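From: Lucinda Castellanos
To: chores-list
Subject: Re: [chores-list] So can they do the washing-up or not?

Mostafa El Sherbiny wrote:
> My sister asked me over dinner when she can buy something that
> clears up after the kids, and I said "ten years", and then I realised
> I'd said ten years the last time she asked as well. Does anyone on
> here have a better answer? I don't mean the videos. I've seen the
> videos. I mean a machine that will do one dull job in a kitchen,
> every evening, with the lights a bit different and the pan in the
> wrong place, and without one of us hovering over the stop button.
>
> At Kirnex we've more or less given up on anything soft. Boxes, yes.
> Trays, yes. Tea towels, no chance.

Hi Mostafa, hi all,

I've been meaning to answer this since it came in and kept writing far too much, so I've chopped it down (a bit!).

Short version: your sister should keep her rubber gloves. Longer version: I think we're closer than ten years on some of the little jobs and miles off on others, and the split isn't where I'd have put it when I started.

We've been plugging away at toy kitchen chores at Skilmont since February, with a small clamp-on arm and very ordinary motors. The task list is short. Put the lid on the pot, move the kettle off the burner, get the pot out of the sink, open the oven door. We've logged 2,974 attempts so far, good and bad together, and I have watched far more of those than is healthy.

Lids are the nice surprise. A round lid with a knob in the middle is a lovely thing to pick up, it looks the same whichever way it's turned, and if you drop it slightly off it often slides into place by itself. I'd happily let the arm do lids while I went and made a coffee.

Doors are the opposite. I'd assumed a big curved handle would be easy, you just hook it and pull. But the door swings on an arc and the arm wants to go in a straight line, so it either slips off or starts dragging the whole kitchen towards it. We got much better once we slowed the pull right down, and worse again the morning after someone shifted the kitchen over by 3 centimetres. Three! A toddler wouldn't have noticed.

Then there's anything with stuff in it. An empty pot is a chore, a pot with bits of pretend veg in it is a different chore altogether, because now there's a right way up. Ours will lift one out of the sink quite confidently and tip it on the way over, and as far as the arm is concerned it's done a splendid job. I don't know how to score that. We've ended up with 2 marks per attempt, one for the pot and one for the contents, and the second is the one I don't show visitors.

And none of this involves water, or grease, or glass, or a cat. So when people say "but it works in the demo", well, yes, I've made those demos, and you pick the good take like anybody would.

What I'd tell your sister is that a machine which does one job in one spot, with everything put where it expects, could turn up fairly soon. Whether she'd want to lay everything out for it every night is another matter. My mum's view is that by then you may as well have washed the pan.

On tea towels, I'm with you. We tried for an afternoon and I'd like the afternoon back. I did hear the Demari lot were having some luck with flannels, as they're small and a bit stiff, so if anyone from there is reading, do chip in, I'd love to know how you find the corners.

Things I'd like to swap notes on, if people are up for it:

1. How you score a job that's half done. Roughly 20 of our attempts are still sitting in a "don't know" pile and I argue with myself every time I open it.

2. Toy kitchens versus real ones. Everything is light and small on ours, and the burners and the fridge dispenser are just stickers, which is fine for lids but I worry we're teaching it bad habits. Our setup, so you know what I'm on about:
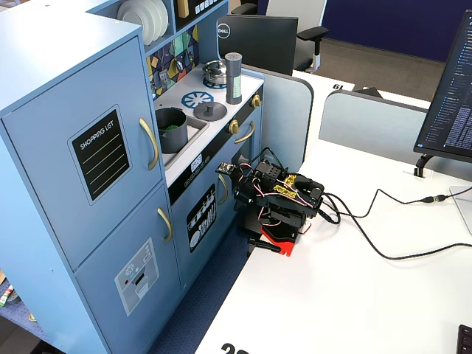 3. Handles. If you've got a door-opening trick that survives the furniture being nudged, please share it, however scruffy.

Cheers,
Lucinda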